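Gemeroセル(503号室) 手首カメラ・グリッパ周り点検表 コメント付き

対象:アーム先端、手首カメラ、グリッパ指、配線、設置床
周期:月次。ただしグリースは稼働2000時間ごと
判定の書き方:可/要処置/判定不能
「たぶん可」は書かないこと。前回分に見つかったので、該当欄は判定不能に直した。

始める前に

非常停止を押し、復帰操作をしない限り動かないこと
判定:可
コメント:ボタンを押して止まるのは当たり前で、見たいのは戻したときに勝手に動き出さないかどうか。前回の記録には「停止確認」としか残っておらず、何を確認したのか読み取れない。今回は復帰側も試した。

教示モードの速度上限が300mm/sになっていること
判定:可
コメント:画面の設定値は300。実速度は測っていない。Ranvilleの手順書はここを「設定値を目視」で済ませているが、設定値を見て分かるのは設定値だけである。測定器が借りられた月に一度やり直す。

工具と私物が可動範囲から出ていること
判定:可

手首カメラ

レンズ面の汚れ、固定ねじの緩み
判定:可
コメント:レンズは乾いた布で拭いた。ねじは合いマークで確認。マークの線が太すぎて、少し回ったくらいでは分からない。細い線で引き直すこと。

近距離で輪郭が読めること
判定:要処置
コメント:平らな金属面に寄せると像が甘い。暗い灰色のパネルでは明るい縁がにじみ、くぼみの縁取りも光って太く見える。自己診断は正常を返してくるが、あれは信号が来ているかどうかしか見ていないので当てにしない。露出を固定にしてから焦点を合わせ直し、同じ位置で比べること。露出が自動のままでは、何が効いたのか切り分けられない。

画面内のケーブルと金物を、アーム側の配線と取り違えていないこと
判定:可
コメント:黒いケーブルは画面越しだとどれも同じに見える。前回「たるみあり」と書かれた箇所がどのケーブルを指すのか、記録からは特定できなかった。今後は画面で見た印象と、手で触って確かめた結果を分けて書く。

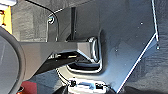 画面が甘いくらいで要処置にしていたら毎月止まる、把持が外れてから直せばいいのでは、という意見が回覧中に欄外へ書き込まれた。外れたときに掴んでいる物しだいだと思うので、判定は変えない。把持ミスの記録が残っているなら添付してほしい。「特に困っていない」は記録として扱わない。

グリッパ

指の根元のがた
判定:可
コメント:電源を落とし、手で左右に振って確認。通電したまま揺すっても保持トルクで固く感じるだけなので、その方法でつけた「可」は無効とする。

指先の摩耗、左右の当たり
判定:要処置
コメント:片側だけ艶が出ている。Civenの交換目安は把持回数で決まっているが、こちらのカウンタは再起動すると戻る。回数を根拠にした「まだ使える」は信用しない。次回、指を2本とも同時に交換する。片方だけ替えると中心がずれ、そのずれを教示点の修正で吸収してしまう。

開閉の原点
判定:可
コメント:原点復帰を繰り返しても表示上の値は変わらない。機械側の突き当てに異物がないかは別途、指を開いて目で見た。

配線とコネクタ

手首を端まで回したときの引っ張り
判定:要処置
コメント:中立姿勢で見ると問題ない。端まで回すと固定バンドのところで折れ気味になる。点検姿勢が中立しか指定されていないこと自体が手落ちで、Ranvilleの手順書に姿勢を追記するよう依頼した。返事待ち。

コネクタのロック
判定:可
コメント:音がしたから入っている、という判断はしない。軽く引いて抜けないことを見る。

設置場所と接近姿勢

床の沈み、据え付けの傾き
判定:判定不能
コメント:床は濃い灰色のカーペット。水準器を据え付け面に当てたところ水準は出ていたが、荷重が片側に寄った姿勢では測っていない。カーペットの上で一度測った値が翌月も同じだと考える理由がない。アームを伸ばした姿勢と畳んだ姿勢の両方で測り、差を記入すること。差が出た場合は教示点に手を付けず、先に据え付けを見る。

家具際への接近で、指や手首が縁に当たらないこと
判定:要処置
コメント:白い面や棚の縁が続く場所では、カメラが大きく傾くと縁の向きを読み違えやすい。オペレータ画面だけを見て寄せる運用はやめ、低速にして横からも見る。Cruzadoの干渉チェックは登録した形状しか見ない。登録後に置かれたワイヤーラックや小物は、ソフトの中には存在しないことになっている。「干渉なし」と表示されても、登録した日付を見るまでは判定に使わない。

扉まわりの小さな金具と指先の距離
判定:判定不能
コメント:蝶番やブラケットのような小物は、暗いところに入ると画面では形がつかみにくい。距離は画面から読まず、停止させてから隙間ゲージで測る。今回はゲージが手元になかった。代わりに目分量で「可」とした下書きが残っていたので消した。 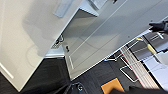
カメラの位置合わせは、指を交換するたびにやり直す必要があるのか。
指を外した時点で先端の基準が変わるため、交換後は毎回行う。省略した場合、その月の接近姿勢の項目はすべて判定不能とする。

給脂と消耗品

稼働2000時間の給脂
判定:判定不能
コメント:制御盤の時間計は通電時間を数えている。アームが動いた時間ではない。これを稼働時間と読むなら早めの給脂になるので害は少ないが、盤を交換したときに計が引き継がれたかどうか、どの記録にも書いていない。引き継がれていなければ話は逆になる。交換票を探すこと。5月までに見つからなければ給脂し、その時点を起点にする。

グリースの銘柄
判定:可
コメント:容器のラベルと指定品を照合した。混用はしない。残量が少ないので発注済み。

バックアップ

教示データの保存
判定:可
コメント:保存はされている。戻せるかどうかは別の話で、復元を試した記録は見当たらない。次の停止時間に、予備のコントローラで読み込ませる。

今回の持ち越し

手首カメラの露出固定と焦点の再調整
グリッパ指の交換、交換後の位置合わせ
手首ケーブルの固定バンド位置変更
据え付け面の再測定(伸ばした姿勢、畳んだ姿勢)
隙間ゲージの手配
時間計の引き継ぎ確認
合いマークの引き直し

持ち越しを消すときは、処置内容と確認方法の両方を書く。「対応済」だけの欄は差し戻す。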